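3.2 Ce que les gens laissent sur la table

Dernière mise à jour : 31/8/24 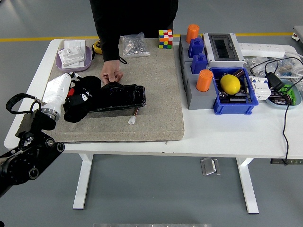
Figure 4. Table de tri, côté tapis : la peluche noire, le mètre ruban, la quincaillerie en sachet, le cube et, à droite, les pièces grises, bleues et orange.

Gion Fankhauser m'a fait remarquer, à la relecture d'une première version, que le mot « désordre » ne voulait rien dire tant qu'on n'avait pas demandé à quelqu'un de ranger. Il a raison, et j'ai réécrit toute la section à cause de lui (merci Gion, j'y ai laissé une semaine d'octobre). Selon lui, une table encombrée est d'abord une table où plusieurs occupations se sont arrêtées en même temps, et c'est à l'occupation qu'il faut s'intéresser, bien avant l'objet. Je ne le suis pas jusqu'au bout, mais presque.

Reprenons donc avec la table de la figure 4. Je l'aime beaucoup, celle-là, parce qu'elle résiste à toutes les catégories que j'avais préparées dans mon bureau ! Ma grille de départ comptait 5 familles : outils, pièces, jeux, emballages, restes. Un mètre ruban, pas de souci, c'est un outil. Le sachet transparent de vis et d'écrous, en revanche, m'a donné du fil à retordre : pièces ou emballage ? Pour moi c'était évident - on regarde ce qu'il y a dedans. Pour Brigitta Gisler, qui codait de son côté sans voir mes réponses, un sachet reste un sachet tant qu'on ne l'a pas vidé. Nous avons fini par garder les deux codages et par signaler le désaccord dans le tableau annexe.

La peluche pose un autre problème. Dans les entretiens du site de Livammont, les participants lui donnaient volontiers une place « à part », sans jamais savoir dire laquelle. Une dame m'a dit : « Ça, ça ne se range pas, ça se pose. » J'ai noté la phrase sur la couverture de mon cahier et j'y suis revenue tout au long du dépouillement. Poser et ranger, en effet, ce n'est pas le même geste. On range une vis avec les autres vis. On pose une peluche quelque part où on la retrouvera, souvent debout ou assise, alors que couchée sur un tapis, au milieu du matériel, elle donne aux gens l'impression d'avoir été oubliée (le mot revient sans arrêt dans les transcriptions, et parfois avec une vraie pointe de reproche).

Le Rubik's Cube, lui, passe partout. Certains le mettent avec la peluche, au nom du jeu. D'autres le rapprochent des blocs bleus et des cylindres orange, au nom de la forme et de la couleur, ce qui m'a d'abord agacée et qui me paraît maintenant tout à fait défendable. Quand on ne sait pas à quoi sert une pièce, on se rabat sur ce qu'on voit : c'est gris, c'est bleu, ça s'empile. Les plaques blanches carrées, sur leur plateau ovale, ont profité du même raisonnement. Elles font penser à des plaques d'interrupteurs, mais comme elles étaient déjà en pile, presque personne n'a voulu y toucher. Une pile, apparemment, c'est déjà rangé !

J'insiste un peu sur ce dernier point, qui m'a surprise. Dans les 200 fiches de tri recueillies pour l'enquête Zestgate, les contenants (plateaux, sachets, boîtes) sont traités avec un respect étonnant. On les déplace entiers, on les aligne, on les pousse au fond. Les défaire demande une permission que les participants sollicitaient à voix haute, « je peux l'ouvrir ? », même quand la consigne disait noir sur blanc que tout était permis. Je n'avais pas prévu de coder les demandes de permission. Je l'ai fait après coup, à la main, et je recommande à quiconque reprendrait ce protocole de les inclure dès le début.

Reste la question du tapis. Je l'avais choisi sans y penser, pour protéger le plateau, et il s'est mis à fonctionner comme un territoire. Plusieurs participants ont demandé si ce qui se trouvait hors du tapis « comptait ». J'ai répondu oui à certains et « comme vous voulez » à d'autres - erreur de ma part, que je discute en 5.1. Brigitta pense que l'effet est faible. Moi je le crois assez fort pour expliquer une partie de l'écart avec les résultats de Hao, où l'on triait directement sur le bois, et je compte reprendre la comparaison avec les fiches d'Indton dès qu'elles seront saisies.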